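Fedville students are teaching robots to tidy the kitchen, one stick at a time

May 11, 2019

I've been going along to the robotics club at Hollis college on and off since October, and I'll admit I mostly went for the biscuits at first. But the group has picked a project for this year's Raltari student challenge, and it's such a lovely, fiddly thing that I've started turning up on time.

The challenge asks each team to get a machine to do one household chore from start to finish. Most of the other schools in our region seem keen on folding towels (good luck to them!). Our lot chose putting chopsticks away in their holder, partly since half the club eats noodles at every meeting and somebody always has to clean up.

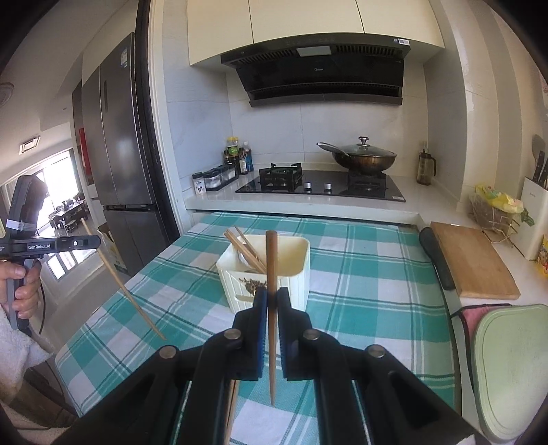
Money was the first headache, as it is for every club I've ever written about. The students raised $3,205 through a sausage sizzle and a very long trivia night, and nearly all of it went on parts and on bus fares out to Sturnness for the practice rounds. What they're doing now is the slow bit, where they work the grippers by hand and record each go so the software has something to learn from. A chopstick is a mean choice of object, if you ask me. It's thin, it tapers, and you have to pinch it between those blue pads and keep it pointing straight down next to the holder, with a bundle of other sticks already poking out at an angle. I had a turn and my respect for the students went up enormously.

They have 622 recordings saved so far and want plenty more before the software team starts its next round of training. One of the younger members keeps the log in a battered exercise book, with a column for grip, a column for angle and a column headed "whoops". I've asked if I can have that book when it's all over and was told no, very firmly.

The judging sounds strict but fair. Each team gets 30 minutes at the table, and the robot has to work with sticks it hasn't handled before. You lose marks for dropping one and you lose more for knocking the holder over, so the club has been arguing (cheerfully, and for hours) over whether it's better to go slowly or to leave time for a second try.

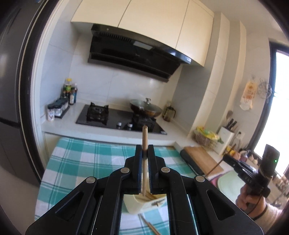 So can people come and watch the regional round?
Anyone's welcome, and it's free. The hall in Sturnness seats up to 85, so get there early if you'd like a chair near the front.

I'll be there with a thermos, and I'll post the results on the Fedville community page that night. The club is also after new members for next term, with no coding needed to join. Leave your details at the Hollis front office and one of the students will get back to you.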